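Session 3: Picking a squad for a short tournament

Welcome back, everyone. Last time we got as far as the league season, and I promised we would turn to tournaments, which I have to admit are my favorite part of this course (bear with me if I wander a bit).

A league gives a coach room to be wrong. You lose in October, you try a new left back, and by spring hardly anyone remembers. A short tournament is a different animal altogether. There are 3 group games, and after one bad evening you may already be working out what you need from somebody else's result. So the squad list matters a great deal, and it has to be settled before you know which problems are coming.

We'll work with the Atbridge case from your reading packet. The club took a squad to the Wutmont Cup with 50 names on its long list, and the staff had 312 pages of scouting notes to get through. Please read pages 109 onward before the seminar – that's where the arguments over the goalkeepers begin, and they are well worth your time!
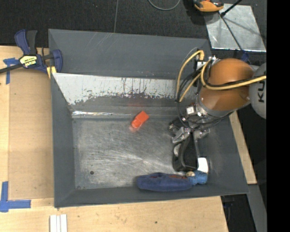 A former Atbridge midfielder remarked that the coaches had picked the best players and then had to go looking for a team among them, and that the reserves knew by the second match they would not be used. Keep that in mind when you reach the substitution charts. Were the reserves chosen to play, or to keep training sharp? Both are fair reasons for taking someone along, but the player ought to be told which it is, and preferably before the bus leaves.

Compare this with Akbari, the side that knocked Atbridge out. Their squad had fewer well-known names and a good many players who could fill two positions, so an injury in the warm-up meant one change instead of four. I don't want you to decide too quickly that theirs was the better method, though. They were also rested, and they had the kinder draw.

For next time, write one page on which reserve you would have left at home, and why. The Grirnetti chapter on penalty shootouts is optional, but do have a look if you can.

Sports Coaching course notes | Contact the department office | Copyright, all rights reserved | Back to top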